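An afternoon with the planning team at Hunport 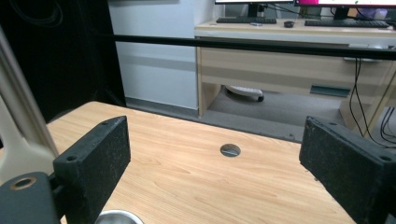

I'd been promised coffee and a quick look around, and of course I stayed until well after dark, which in January isn't saying much. Tormod Kvam looks after the planning software at Hunport, and he is a lovely, patient explainer (I needed it!).

Their planner is called Mirani. It takes the recorded hand motions, throws out any the arm couldn't reach, and smooths whatever is left. He replayed four versions of the same grasp for me, and I'm afraid I picked the wrong favourite. The current set holds 1,599 recordings, and a full check used to take up to 700 seconds before they rewrote the collision step.

We got a bit sidetracked on the colour coding in Nornia, their replay viewer, and I never did get to ask about gripper timing. I've emailed him my questions.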